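An Open Wednesday at Hekbridge

The sign at the gate said visitors should park behind the old boiler house, and by ten in the morning that lot was full. People left their cars along the road instead and walked back up the hill. Hekbridge used to be a place that made shelving. Now it is a set of workshops rented out to small firms, and once a year, in April, the firms open their doors.

Most of the crowd had come for Florell, which has the long room on the ground floor. Florell builds hand tools for teaching robots. A person holds the gripper, does a job with it, and a camera on the tool records what the fingers do. The recordings are then used to train an arm to do the same job without the person.

The company had 20 visitors in the room at a time. Each group got a short talk, then a demonstration, then a turn with the tool. The talk was brief and a little dry. Florell has recorded 3000 sessions since it moved in, most of them dull household work: folding napkins, closing boxes, putting spoons in a drawer. The staff member giving the talk said dull was what customers asked for.

The demonstration was paper handling. Paper is hard for a gripper. It lies flat, it gives the fingers no side to push against, and two sheets like to travel as one. Florell has been working on it for a print shop called Druso, which wants a machine to sort proofs at night. So far the robot can manage card. Thin paper it gets right on some days and wrong on others, and the staff were open about that. During our group's turn the arm picked up a card, set it on a tray, went back for a second and dropped it halfway. Somebody clapped anyway.

Then the tools came out. There were four stations and a line at each. The gripper is heavier than I expected and the trigger is stiff. You have to slow down a lot. My wrist wanted to turn the way it does at home, and the woman running the station told me to keep it level and come down from above. I got the edge of a card on my third attempt. A boy of maybe nine, next to me, got it on his first.

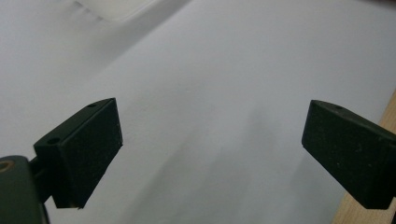 How long does it take to learn to use one of these?

Most new staff at Florell practice for two days before any of their recordings are kept. Sessions from the first morning are thrown out as a rule, even the good ones.

Upstairs was quieter. Paisan, which makes the rubber for finger pads, had a bench with sample blocks you could press and scratch. The harder mixes last longer but slip on glossy paper. The softer ones hold well and pick up dust. Their test machine had squeezed one pad 688 times that morning and was still going when I left the room.

By closing time the gate had counted 171 people, up on last year. Coffee had run out at noon. The Florell room was still busy at four, with the arm switched off for the day and a few children sorting cards into the tray by hand.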